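Skuder's craft corner is back, and it's cotton clouds this month

If you walked past the Skuder reading room on Thursday evening and wondered why the big table was covered in white fluff, I can explain. The October craft night was all about clouds on sticks, and I had way more fun than a grown woman should have with a bag of cotton and a pile of wooden skewers!

Fadime Ersoy runs the evenings now, and she brought 48 skewers, which we almost used up. The clouds are for the kids' puppet play next month, the one Necati Yazıcı wrote about a goat who wants to fly. You pull off a bit of cotton, tease it out sideways until it looks like weather, and slide it onto the skewer. Leave plenty of bare stick underneath so the puppeteers can keep their hands low. Mine kept coming out like sheep, but Berkay Sarıgül said the play could use a couple of sheep – so I stopped worrying.

We had five tables going and it got loud. Elif Naz Akgül made a storm front with gray felt that I think should get its own applause. The Yüksel bakery sent over two trays of poğaça, and those went faster than the cotton did.

Shallow square trays are nice for this, by the way. White fluff gets everywhere, and a smooth tray is easy to wipe out when you're done.

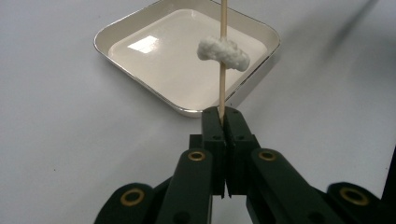 Next craft night

We're painting the goat's mountain, so wear something old. Doors open at 6:30 and it's free, same room. Erhan Oral has the sign-up sheet at the front desk, and he could use a few more big brushes if you have any at home.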